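Build Your Own Two-Arm Helper
Handout 4: Reach, Grippers and the First Table Tasks
Instructor: Mitali Saha
Wustiscombe Shared Workshop, evening course
Revised Jan 23, 2023

Welcome back! Last time we got both arms bolted down and talking to the laptop, and from tonight on they get to do things. This is my favorite part of the whole course. Bring your notebook, your gripper parts and the small hex keys. If your left arm still loses its zero when you power cycle it, come early and we'll sort it out before the others arrive.

Where we are

By now your build should have two arms, each ending in a wrist segment, a mount and a small gripper. Everything past the wrist is yours: you chose the jaw length, you drilled the mount, you routed the cable. Everything before the wrist is the stock arm, and please leave it that way for now (I know some of you are itching to open it up).

Finish these before you touch the motion software:

Mount screws snug on both sides
Jaws meeting evenly along their full length
Cable loop long enough for a full wrist turn
Speed limit set to 27 percent in the Tornard control panel
Stop button where your free hand can find it without looking

The cable loop

We lost two evenings to this in the June group, so it gets its own heading. The gripper cable has to leave the mount with some slack. Pull it tight along the arm and it looks lovely and tidy, right up to the moment the wrist rotates and tugs the plug out. Leave too much and it drapes over the jaws. A loop that stands off the arm and comes back down along the side is what you want.

To check yours, turn off the motors and move the wrist by hand, all the way one direction and then all the way back. Watch the plug the whole time. If the plug moves at all, add slack. Then do the same with the elbow folded, and again with it stretched out. Tape is fine for tonight. We'll print proper clips in Handout 6.

Choosing a work surface

You don't need a lab bench! A folding table does the job as long as it doesn't rock. Put the arms on one side and the objects on the other, and measure how far each gripper can reach before the elbow goes straight. On the workshop build that limit is 60 cm from the base. Past that point the arm can still get there, sort of, but it has nothing left for lifting.

Patterned tabletops are harder for the camera than plain ones. I'd still like you to try one, and with ordinary household things on it, because that's what your helper will meet at home. Start with two objects, well apart. One should stand up and one should lie flat.
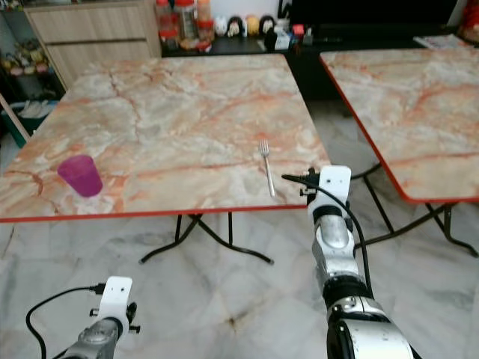 Fig. 4.1. Two-object layout: cup on the left side of the table, fork to the right of center, tines toward the back.

The cup and the fork ask for completely different approaches, and working out why is tonight's real lesson.

A cup can be taken from the side. The gripper comes in level, jaws open, and closes around the body. Thin plastic gives under pressure, so begin with the grip force at its lowest setting and go up one step at a time until the cup stays put during a slow lift. Write down that number. You'll want it again.

A fork lying flat offers almost no height to grab. Come in from above with the jaws on either side of the handle, and lower until the tips are just off the table. If they touch, the arm pushes down, the table pushes back, and you get a fault code and a sad beep. Raise the target by a millimeter or two and try again. Shiny metal can also fool the camera, so if your detection box keeps jumping, move the lamp before you start rewriting code.

Exercise A: the cup

1. Set the cup on the left half of your table.
2. Save a hover pose with the left arm, jaws open.
3. Approach, close, lift by a hand's width, hold, put down.
4. Repeat with the cup moved a little closer to the front edge.

Exercise B: the fork

1. Lay the fork with the handle toward you.
2. Save a hover pose over the middle of the handle with the right arm.
3. Lower in small steps and note the height where the jaws can close cleanly.
4. Turn the fork sideways. Before running anything, predict which joint has to change, then test it.

Exercise C, if there's time

Fork into cup. Yes, really! Hold the cup steady with one arm and bring the fork over with the other. Run it at the lowest speed with a partner on the stop button. The Toledo group needed 38 tries for their first clean drop, and the cheer could be heard in the parking lot.

Logging

Save every run, including the bad ones. The Zunano logger keeps 3000 samples per file before it starts a new one, so name your files by exercise and attempt or you will never find anything again. I use cup_left_04, fork_right_11 and so on.

For next time

Bring your grip force numbers for three objects from your own kitchen, at least one of them soft. Read the section on joint limits in the course binder. If you have a second table of the same height, measure the gap you'd need between the two for the right arm to work at both, and sketch it. We'll be passing things across in Handout 5.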